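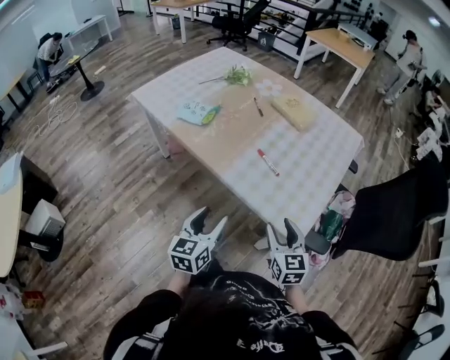
Clearing a table is the chore Dorottya Sárközi would like everyone to stop calling easy. She has spent six years testing home and shop-floor machines for Setemell, and she was in a bad mood about demo videos before I had my coat off.

Friday, February 3, 2023
By the features desk

"People send me a clip and say, look, it tidied up," she said. "I ask how many tries. Then it goes quiet."

Her own numbers are plain enough. Last April her team gave a machine from Ruvley 200 tries at putting small things from a tabletop into a bin. It managed 84. A marker on a bare surface went fine. Put a cloth under it and the fingers started pinching the cloth as well.

"A paper flower is worse," she said. "Grip it hard and you've crushed it. Grip it soft and you're holding air. A snack bag changes shape while you're touching it. My aunt does all this while talking on the phone."

I asked about the method now in favor, in which people do the chore themselves with hand-held grippers and the machine learns from the recordings. She allowed that it's cheaper than steering an arm from across the room, and that the motions look more natural. She wouldn't go much further.

"The person brings the brain. They know the box has a lid before they touch it. Whether any of that comes through in the recording, I can't tell you, and I don't think the people selling it can either."

Cavley, which makes shelf-stocking equipment, has told customers to expect 80 percent success in stores by next year. Sárközi laughed at that one. A clerk who dropped every fifth item would be sent home, she said, and a store would still need someone to walk behind the machine and pick things up.

Would she have one in her own kitchen? She thought about it for longer than I expected.

"To wipe the counter, maybe. If I moved everything off first."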